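Fletance Publishes Folding Guide for Mixed Garment Loads

CLERNITZ, July. Fletance, a supplier of garment care and storage guidance to laundries and clothing reuse centers, today released the Rainer Folding Guide, a written procedure for sorting, flattening, folding and stacking everyday clothes on a single work table. The guide is available at no charge to laundries, shelters and households.

The procedure covers 7 garment types, including short-sleeved t-shirts, long-sleeved tops and denim. It was drafted at the Fletance work room in Clernitz and revised after a review of 1,494 folded items returned from Trendusa, a clothing reuse center that applied an early version to its daily intake.

The guide assumes a flat, uncovered table and one operator position. Garments are taken from the load one at a time. A piece that still lies in a heap is kept to one side of the table until the piece being worked on has been opened out, with the sleeves separated from the body.
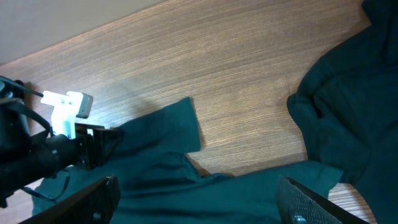 Flattening Before Folding

The guide treats flattening as a separate step. Shallow creases across the body are acceptable at this stage. Bunched fabric at the collar or shoulder is not, as it carries through to the finished fold and produces a stack that leans.

For a t-shirt, the body is laid lengthwise across the table with the collar to one side and the hem to the other. Each sleeve is then drawn out and checked. Dark fabric requires closer inspection, as folds and shadows are harder to tell apart on black cloth than on light cloth.

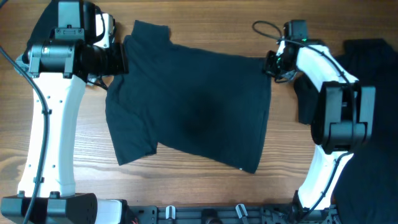 Photo: Fletance

The shirt is folded in along both sides, then from hem to collar. Finished width is set by the shelf or bin in use. The guide gives 2 standard widths and a table for converting between them.

Stacking

Folded items are moved to a corner of the table, leaving the center clear for the next garment. Heavier fabrics such as denim go at the bottom of the stack, and knit tops are placed above them. A printed logo, where present, may face up for quick identification.

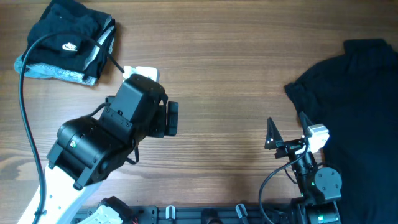 Folded clothing stacked at the upper left corner of the work table.

Stack height is limited by the softest item in the pile. Trendusa reported that it now processes around 400 items per shift under the guide and has dropped a second pressing step for cotton tops.

Availability

The Rainer Folding Guide can be requested in print or as a download from the Fletance office in Clernitz. A supplement on fitted sheets and children's clothing is in preparation.

About Fletance

Fletance develops written procedures for garment handling, storage and care. The company is based in Clernitz.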